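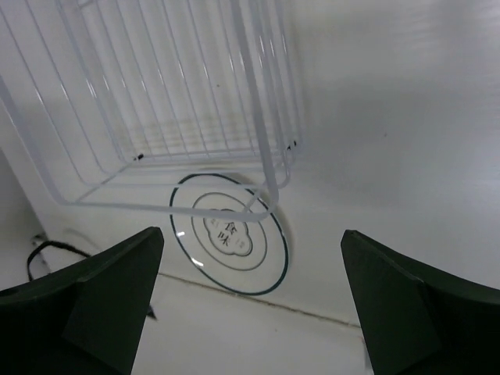 Figure 6.1. Wrist camera view: plate below the lower corner of a wire rack, gripper fingers open.

Courses > Robot Manipulation > Unit 6 > Handout 6B

Handout 6B: Action chunking with a wrist camera
Prepared by Elango Rai. Revised May 31, 2025.

1. Setting

The policy receives one wrist image and the joint positions, and returns a chunk of k future gripper poses. The arm executes the first m poses of the chunk, then queries the policy again. Training is plain behavior cloning on the Dretbridge rack task, 519 demonstrations, with an L1 loss on position and a separate loss on rotation.

2. What the wrist view contains

Figure 6.1 is a typical input. Both fingertips stay in view, so the offset between fingers and plate rim can be estimated in image coordinates without an external camera. Two difficulties should be noted.

(a) Occlusion. A bar of the rack crosses the upper right part of the plate. The rim is interrupted there, and an ellipse fit that uses only the visible arc on one side is poorly conditioned.

(b) Low contrast. Plate, rack and work surface are all white. The dark green rim line carries most of the usable edge signal. Highlights on the rods and shadows of the wires produce parallel edges that a small network can mistake for structure.

3. Choice of k and m

With m = 1, successive chunks may disagree and the gripper hesitates near the rim. With m = k, the arm runs open loop for the whole chunk and cannot correct a bad approach. In our runs k = 30 with m set to a third of k gave the fewest rack contacts. Overlapping predictions were averaged with exponential weights, older predictions weighted more heavily.

4. Evaluation

Each setting is scored over 200 trials with plate position randomized. A trial fails on any rack contact above the force threshold, even if the plate is later placed. Report failures by phase: approach, grasp, lift, insert.

5. Exercise

Retrain with the rim line masked out of every image. Compare approach error with the unmasked policy and state which phase degrades first. Submit plots to Sharada Rodrigues.

Related handouts
6A: Behavior cloning and compounding error
6C: Force thresholds for contact detection
7A: Camera to gripper calibration

Previous | Next | Unit index | Top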